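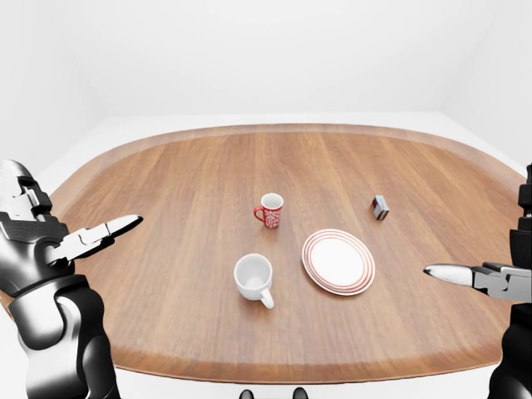
The oval table in the simulator, two mugs and a plate, both arms in.

6/22/22

Another day of feeding the thing. Jannik Buschmann wants 380 good runs before the Stalley people visit and we have 216, of which I would defend perhaps half. I did 2 hours on the headset after lunch and my shoulders feel it.

The task is white mug onto the striped plate. Fine. But every run I drive is me being careful, going the same slow way round the red mug, and then we act surprised when the model only knows one way round a red mug. Yen-ting says variety will come with volume. I asked her where from, if it's the same three of us driving. She said to shuffle the layout more. So we shuffle, and the walls stay white and the light stays perfect and the wood never has a crumb on it. My kitchen at home would finish this robot off.

Threw out 107 older runs this morning that Drasside had marked as successes. In a fair few the mug is resting on the rim of the plate and the checker passed it anyway. Jannik was not pleased about the total. I'd sooner have the smaller number.

Tomorrow, the small box. I don't trust the grip on it.

3 comments

burero_fan: Did you keep the bad ones? They're useful as negatives.

Gape: Same checker trouble here. Ours passed an upside-down cup.

M.: get a crumb model!

We use cookies to remember your settings. Accept / Manage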